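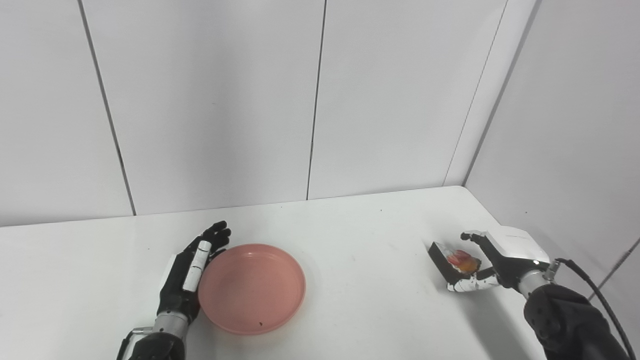
Left hand at the pink plate, right hand holding the piece. Bench rules thread follows.

A few people asked what our house rules are for tabletop work with two hands. We rewrote them in April and I said I'd post them. They're written for our bench at Skudamlow, so take what suits and leave the rest. 1/

First rule is about who can start the arms. One person holds the enable switch and that person does nothing else. No typing, no phone, no fixing the plate. If you want to adjust something, hand over the switch or disable. 2/

Second rule. Nobody reaches over the table while the arms are enabled, even if they're standing still. A still arm with power on it counts as a moving arm. We had this in the old version too but it was buried on page 3, so it's now at the top in large type. 3/

Clear the bench before you enable. Only the items on the task sheet stay on the table. Pens, hex keys, coffee and spare fingertips go on the trolley. Most of our written-up faults last year were somebody's hex key. 4/

Cables. Check each one from the hand back along the arm before the first run of the day. You want enough slack for the full wrist rotation and no loop big enough to catch the other hand. Do the check with the power off, moving the wrist through by hand. 5/

Baptiste Gaillard wanted cables taped down at every joint. We tried it for a fortnight. The tape let go and left glue on the arm, so we went back to clips. He still thinks I gave up too early. 6/

Which hand does what gets decided before the run and written on the sheet. For plate tasks one hand stays by the plate and the other brings the item. If they have to swap jobs, that's a new task with its own sheet. It sounds fussy but it makes the logs readable. 7/

Speed. We have a slow setting and a normal setting. Any new object gets the slow setting until it's been through 19 clean runs in a row. A drop resets the count. So does a stop, even if the stop was your own nerves. 8/

Force limits go on the sheet as well, one line per object. Don't copy the line from something that looks similar. A soft thing and a firm thing can be the same size and colour and need very different numbers. 9/

Items that are food or made to look like food: nothing that's been on the bench gets eaten, ever. It goes in the marked tub and the tub stays in the lab. Wipe the plate and the fingertips between sets, and log the wipe. 10/

Logging. Every run gets a result, including the boring ones and the ones you'd like to forget. We've got 3000 entries since the Vultevov software went in, and 86 of them have no result filled in. Those are useless to us. Thibault Boyer now has the sheet set so you can't start the next run with a blank behind you. 11/

On stops. Anyone in the room can call one and the person on the switch stops first and asks later. There's no form to fill in for calling a stop that wasn't needed. We used to have one and people just kept quiet. 12/

None of this replaces your risk assessment or whatever standard applies to your arms. Ours are lab rules that sit under the proper paperwork. If your site rules are stricter, follow those. 13/

A couple of replies already asking about gloves. No loose gloves near the wrists, and no lanyards either. Sleeves rolled or buttoned. 14/

And for whoever asked, the Dradico group next door use the same sheet with a different speed rule. I'll ask if they mind me sharing theirs. Our blank sheet is going up tomorrow once I've taken the phone numbers off it. 15/15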